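# Korkodell Rovers

Korkodell Rovers are a non-league soccer club, and I should say up front that I've been going to their games since I was small enough to be lifted over the turnstile, so read this entry with that in mind. They play at Pelletier Park, which holds 1,884 people if everybody breathes in.

The club started out as the works team of the Bruvorus boiler company. When the company moved away, the players kept the field, the goalposts and the nickname (the Stokers) and joined the Sikus Valley League as an independent side. They've been relegated from it twice and have come straight back both times!

## Colors

Rovers wear all black at home, with a small pale crest. The away shirt has been yellow, green and, for one miserable winter, a sort of brown. I still have mine — it's good for painting fences in.

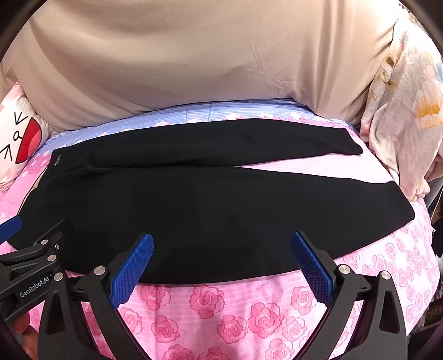
*Black fabric folded lengthwise on a rose-patterned sheet.*

## Records

The record home crowd is 1,225, for a cup game against Sikus Town that kicked off on a Saturday in February in driving sleet. Rovers won it 6–0, with four from Aaliyah Vachon's grandfather, who was on loan and never played for us again. Aaliyah wrote the club history, and she gives that game a whole chapter. I think she could've given it two.

Away from home the biggest crowd we've played in front of is 1,132, and we lost.

## Rivalries

Sikus Town are the main ones, and games against them still pull in people I don't see for the rest of the season. There's also a grudge with Bruvorus Athletic, the team the boiler company set up after it moved — older fans call them "the other lot" and won't say the name. The two clubs share a league these days, and the away end at Pelletier Park gets its own tea hut when they visit.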